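Filed under: Home & Laundry, Small Wins

We use cookies to remember your preferences and see which posts people read. Accept / Manage settings

The red jersey is back in rotation!

I say jersey, but it's really just a red shirt with white sleeves that gets worn to everything from the grocery store to other people's birthdays. And I've spent a silly amount of this year learning how to fold it, and I have so many thoughts.
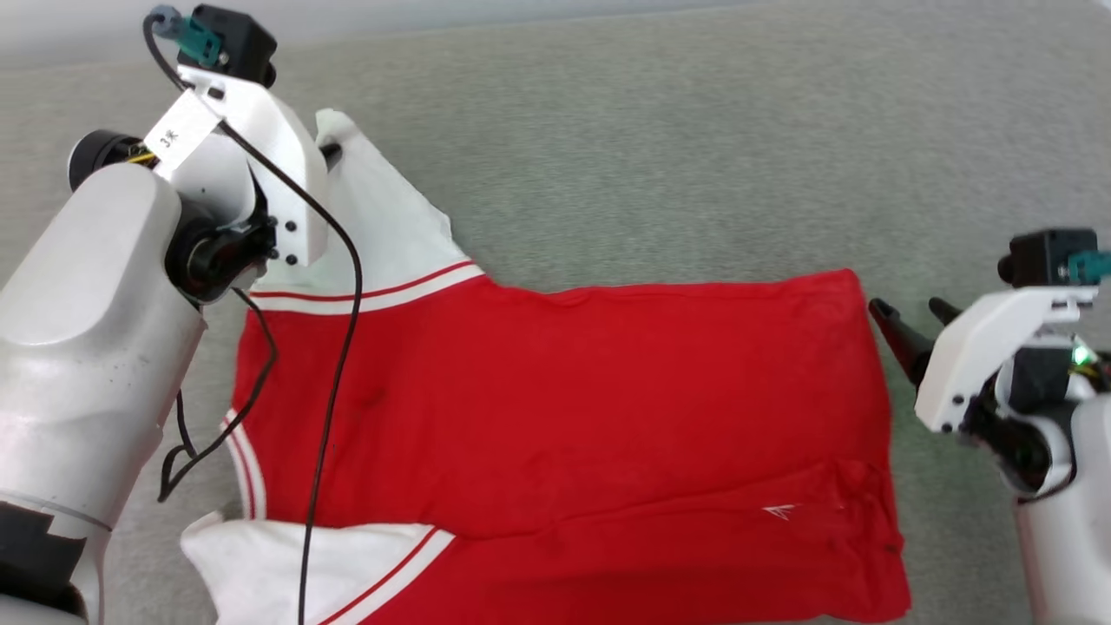
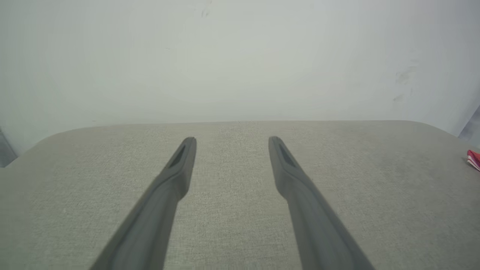
Red body, white sleeves, striped cuffs in the first one, and a plain stretch of light gray fabric in the second.

Rozália Gál wrote to me after my last laundry post to say that I was folding sports shirts back to front, that the sleeves have to go in before anything else happens, and that if I started with the hem I would be fighting the fabric all the way up. She also said she'd been doing it that way since she was nine and had never owned an iron. Well! I tried it that same evening on every short-sleeved thing in the drawer, and she's right about the sleeves. I'm still holding on to my iron.

So, the method, as I do it now. Lay the shirt out and get the body flat first. I used to tug at the corners like I was making a bed, and all that did was move the wrinkles somewhere else. Now I put both palms in the middle and push outward, slowly, toward the side seams. Slippery sports fabric loves this. Cotton needs a second pass, and sometimes a third if it has been sitting in the basket over a weekend (mine has always been sitting in the basket over a weekend).

Then the sleeves. Pick one up by the cuff and not by the shoulder – this was the big discovery for me. The cuff on a shirt like this has a bit of stiffness to it, so the rest of the sleeve hangs off it and falls straight. Bring it across the body until the cuff points down toward the hem. Do the other one. If your shirt has stripes on the cuffs, line them up with each other, and the whole thing suddenly looks like it came out of a store.

After that it's one side in, other side in, and then fold from the bottom in thirds. I had been folding in half and then in half again for my entire adult life, and it leaves that hard line right across the stomach. Thirds still leave a line or two, but they're softer and they fall out after ten minutes of wearing. Printed logos should stay away from a crease if you can manage it. I lost a lovely number on the back of an old yellow shirt to exactly that, cracked clean through the middle, and I'm still a little sad when I see it.

Now, where to fold! I am a convert to soft surfaces. I know the classic advice is a table, and for towels and sheets I'd agree. But a slick shirt on a slick table just skates away from you. A low carpet or a tightly woven cushion holds on to it a little, enough that the first sleeve stays put while you're dealing with the second. My favorite spot at the moment is the big footstool by the window, which is upholstered in a nubbly oatmeal fabric and is exactly the height of my knees when I'm sitting down. I can do a full basket there and still see the street. The ironing board is fine too if you raise it high, but then you're standing, and I would so much sooner sit.

I timed myself last week, for fun. A load with 40 pieces in it, socks counted as pairs, took me one side of a record and a bit of the other. Back in December I would have left the same load in a heap on the chair and picked clothes off it until the chair was visible again. I still have a chair like that. It just has less on it.

The drawer has changed as well. I file the shirts upright now, fold side up, so I can see a strip of every color. Red at the front, then the two blues, then the gray ones I can never tell apart. Hajnalka Győri sent me a photo of hers arranged the same way, only with the sleeves folded to the outside so she knows which are long and which are short, and I've been wondering ever since if I should redo the whole thing. Probably on Sunday. It's only five rows.

A few things I'm still working out, and I'd love to hear what you do:

Hoods. I have tried tucking them, flattening them and folding them down the back, and they all come out as a lump.

Anything with a zipper. Do you close it first? I close it, but then it bows in the middle.

Tank tops, which seem to need a different number of folds every single time.

Leave me a comment if you've cracked any of these. I have one more load in the dryer and a hooded sweatshirt in it that I'm already dreading.

Get new posts by email, usually twice a month. Unsubscribe whenever you like.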